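Comparing Two Gripper Finger Sets on a Tabletop Arm
Student project report, Kostdale, Robotics Lab Course

1. Purpose

Our arm came with the Godik finger set, and the lab also had a Kenell set with softer pads. We wanted to know which one picks up small household objects more reliably with the same controller settings. Both sets were driven by the Mottram controller, and closing speed was left at the default.

2. Setup

The arm is mounted at the edge of a wooden table. The test objects include a drink bottle, a puzzle cube and a pink plate, and each pick starts with the fingers open.

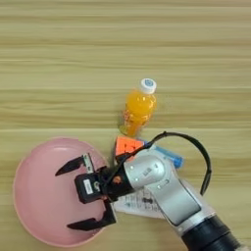
Figure 1. Open gripper over the plate, with the bottle and cube nearby.

Each object got 20 tries per finger set. A try counted as a success if the object was lifted and held until the arm reached its end position. We did 6 practice runs first and left them out of the results.

The remote control was the hardest object to plan for. It lies flat, so the fingers have to come down close to the table without touching it. The blue battery was placed against the cube, which limited the angles we could use.
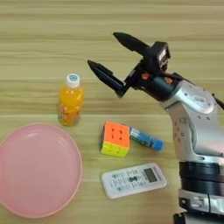

3. Results

The Godik set dropped the bottle twice and the battery six times. The Kenell set held the bottle every time but was slower to let go of the cube. Neither set lifted the plate well by its rim. We would repeat the plate test with a lower approach height before choosing a set.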